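4.2 Label Placement and Record Loss

The first part of the study dealt with what the two lending rooms wrote down. The second dealt with what was fixed to the items themselves. Both rooms, Cartwright and Westbridge, lend small equipment to staff and students, and both use the Fasitz register to log loans and returns. At the start of the study the joint register held over 200 entries. An entry was treated as lost when the item was on the shelf but could not be matched to its record by the person at the desk without help from a second person.

Vilela and Rocha had earlier sorted causes of record loss into two groups: faults in the register (a wrong digit, a duplicate line) and faults on the item (a missing, worn, or badly placed label). We kept this split. A case was assigned to the second group only if the register line was found to be correct when checked by hand. Where both kinds of fault were present, the case was counted under the register, as that fault would have blocked a match even with a perfect label.

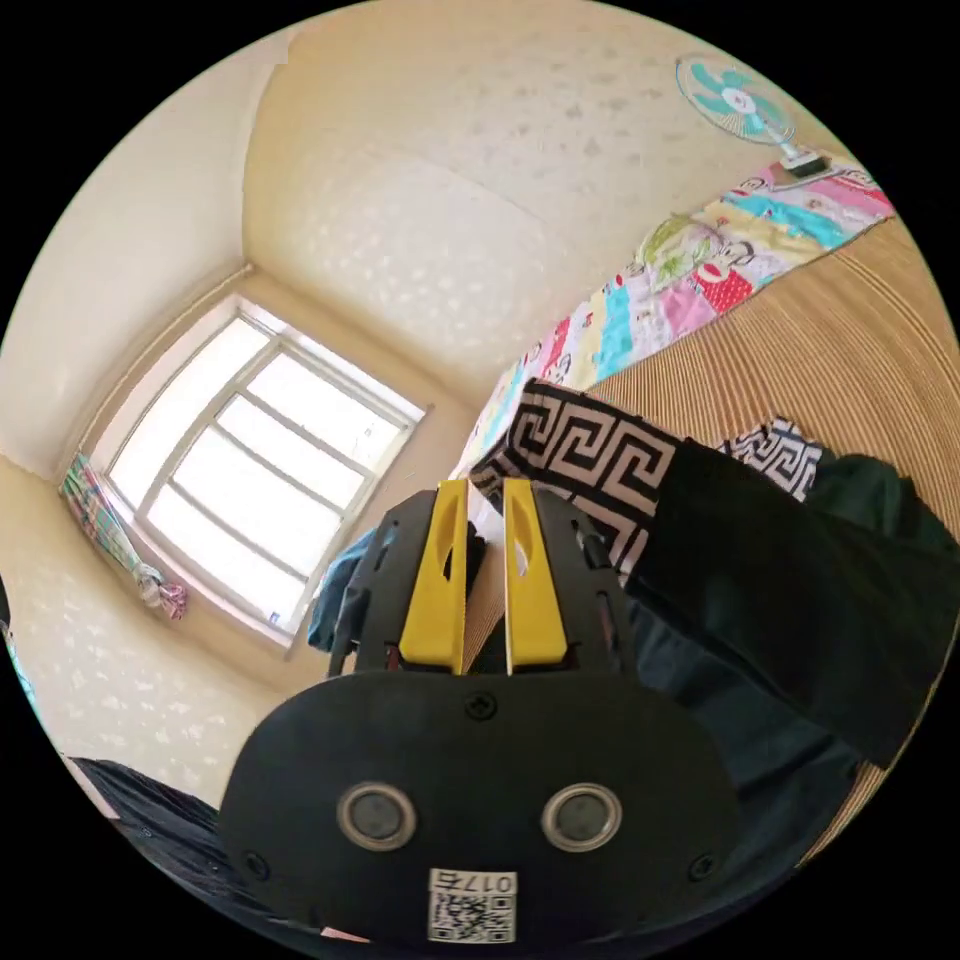 Desk staff were asked to record each failed match on a paper slip at the time it occurred. Slips were collected over a period of 30 working days and entered by one of the authors. No slip was changed after collection. The rooms were closed for one afternoon during this period for a stock check, and that afternoon was left out. Slips that gave no item class were kept in the total but dropped from the comparison by class.

The Narano scheme, which both rooms had adopted before the study, sets the wording of a label but says little about where it goes. It asks for a short number, to be read by eye, and a machine-readable code that points to the same record. Placement is left to the person who applies the label. In practice this person tends to pick the nearest flat surface, and the direction of the print then depends on how the item was lying on the bench.

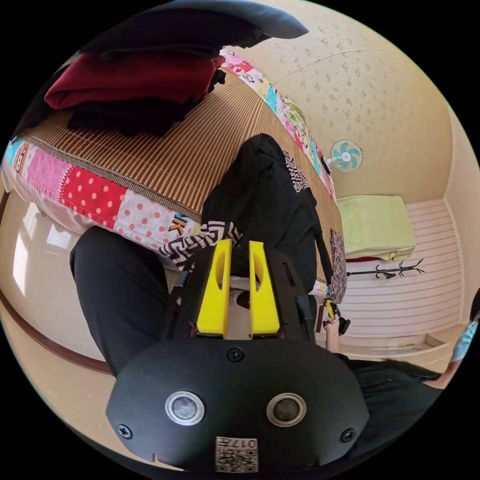 Placement matters most for items with no clear top or front. A box has a side that faces the user on the shelf, and a label put there will normally be read the right way up. Tools and fittings are harder, as the face seen at the desk may differ from the face seen in use. Figure 2 shows the combined form of label, with a black code and the number 017 on one small white ground near the lower part of a black plate. The number appears mirrored there, so it can't be assumed that every view of an item will give the eye the same help. For such items we scored the number and the code as separate routes to the record, and a match by either route was accepted.

One limit of this scoring should be noted. Staff who know the stock well may match an item by its shape or its usual shelf, and then read the label only to confirm. Our slips don't separate these cases from true label reads. The rate of item faults given in Section 4.3 should therefore be taken as a lower bound.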